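Clustberg Community Help
Home > Small Business > Stock and Shelving

How do I rotate stock on cleaning products in a small store?

Posted by Lilibeth Galang

I took over a neighborhood grocery in Prarkham in January. The previous owner was good with the dairy and bread but the household aisle was never rotated. When I went through the hand wash and floor cleaner I found bottles at the back in an old label design, with newer ones in front of them. Some had faded on one side.

I have 25 feet of shelving for household goods, and one part-time employee, who works mornings. My shelves are fixed metal with no access from behind, so everything has to be loaded from the front. The stock count I inherited says 3,924 units for the whole store and I don't trust it.

What I want is a routine that two people can keep up. I don't want to buy software right now.
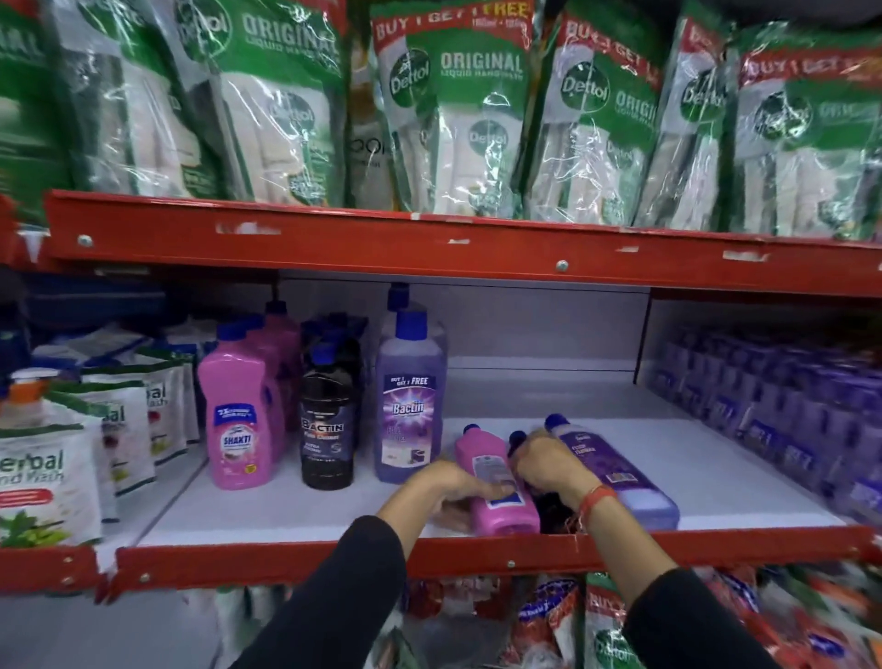
Do hand wash refills need to be rotated if there is no expiration date on the pack?
Rotate them anyway. A pack with no expiration date will often have a batch code or a manufacturing date, and the fragrance and color can change with age even when the product still cleans. Old packaging is also harder to sell once the maker changes the design.

That was what our wholesaler told me when I called. It makes sense, but it doesn't tell me how to do it on a front-loading shelf without emptying the whole thing every time a case comes in.

Tariq Rizvi
Member, 205 posts

I ran a store a bit bigger than yours for a long time. Front loading is slower but it works if you stick to one method. The rule is first in, first out. New stock goes to the back, old stock comes to the front.

Do one product at a time. Take the old bottles off and put them in a crate or on a cart. Wipe the shelf. Put the new bottles at the back, then the old ones in front with labels facing out. If you try to clear a whole shelf you will get interrupted by a customer and lose track of which is which.

A few things that helped me:

Write the month received on the case with a marker before it goes into the back room. Open the oldest case first.

Don't fill the shelf to the limit. If you can't get a hand in beside the product, whoever is stocking will just push the new bottles in at the front.

Keep bottles in straight lines from front to back, one product and one scent per line. When a line gets short, pull it forward and leave the gap at the back.
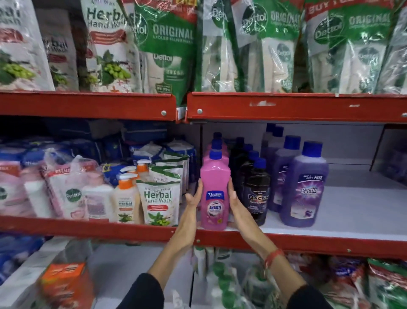
Put refills and bottles on different tiers. Refill packs slump when they are behind something heavy, and people knock them over reaching past. I kept floor cleaner on the lowest shelf because of the weight and the leaks.

Check caps when you handle the bottles. A loose cap on one floor cleaner can ruin the labels on everything next to it. Tighten it, wipe it, and if the level is down, take it off sale.

For the faded ones, mark them down and put them by the register. Mine went in under 3 weeks at half price. I wouldn't mix them back in with the good stock.

On your count, start over. Count one section each morning before opening and write it in a notebook. Don't try to make it agree with the old number.

Yvette Ouellet
New member

we use colored dot stickers, one color per month. works fine for us. put the dot on the bottom of the bottle or customers ask if it's a sale sticker

Irfan Tarar
Member

I agree with most of what Tariq wrote but I would not pull the refill packs out each time. If they sell fast, let the row run down to the last two or three packs and restock then. Less handling, and the packs don't get creased. Slow sellers are where you need to rotate properly. With us that is anything in a scent people don't know.

Also ask your supplier about returns. Garrido took back old-label stock from us as a credit when the case was unopened. They wouldn't take singles. You may get a different answer, but ask before you mark everything down.

Lilibeth Galang

Thanks all. The dots are a good idea and I already have some in the office. I'm going to start with floor cleaner, one product per morning, and throw out the old count. Irfan, my supplier is Kaltetti, I'll ask them about the unopened cases when the next order comes in.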